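Wurkside Institute – Robot Learning Practicum
Unit 4 handout: Collecting demonstrations with hand-held grippers
Course lead: Dwynwen Owen

4.1 Purpose of the unit

In Unit 3 the policy was trained on examples supplied with the course. In this unit each group gathers its own. A demonstration is one complete performance of the task by a person holding a gripper, recorded from the gripper's own camera together with its motion and the opening of its jaws. The set used in Unit 3 held 2000 demonstrations. Groups are asked for 200, which is sufficient for a single tabletop task if the examples vary in the right ways.

4.2 The task

The Sheehan task set covers picking and placing of light household goods. This term's objects are sponges in clear plastic wrapping, one rectangular and one round. The wrapping is to be left on. Crinkled film reflects light differently with each small change of angle, and a policy that has seen only unwrapped sponges will often misjudge where the graspable edge lies.
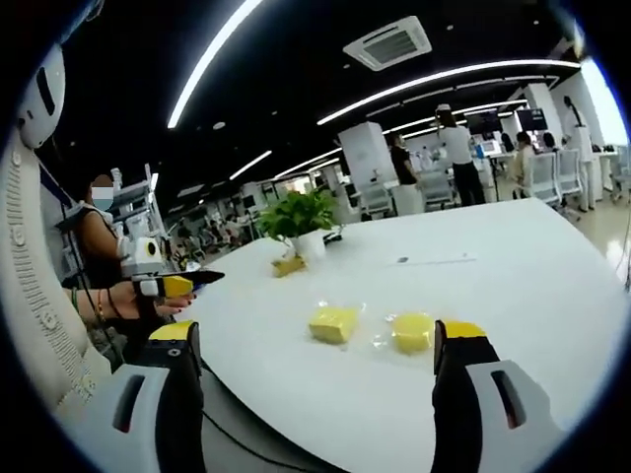
Two operators may work at one table, provided that each keeps to an agreed area and that both recordings are started on the same signal. Other people may be present in the room. Operators should not wait for the background to clear, as the trained policy will be expected to cope with ordinary movement beyond the table.

4.3 Procedure

Begin every demonstration with the jaws fully open and both objects in view. Approach at a steady pace, close on the object, lift, place and release. Hold still for a moment after release before ending the recording. Corrections made during the approach are acceptable – they teach the policy how to recover – but a dropped object ends the attempt, and the recording is to be labeled as a failure and kept.

Between demonstrations, change the position and rotation of each object. Do not return objects to a marked spot. Review of last year's Nurnier set found 43 recordings with almost the same starting layout, and these added very little to the result. 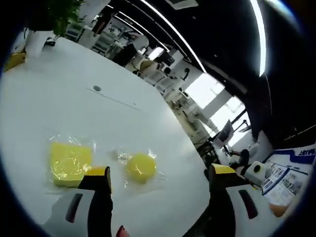 Approach direction should vary as well. Operators tend to settle into one comfortable angle within the first few minutes, and the policy then fails when the object is turned. Change sides of the table at least once per session.

4.4 Labeling and submission

Recordings are uploaded to Fuditz under the group number. Each entry requires the operator's initials, the object handled and the outcome. Incomplete entries are returned to the group and do not count toward the total.

Reading for the next class: course reader, page 242 to the end of the chapter. Bring one failed recording for discussion.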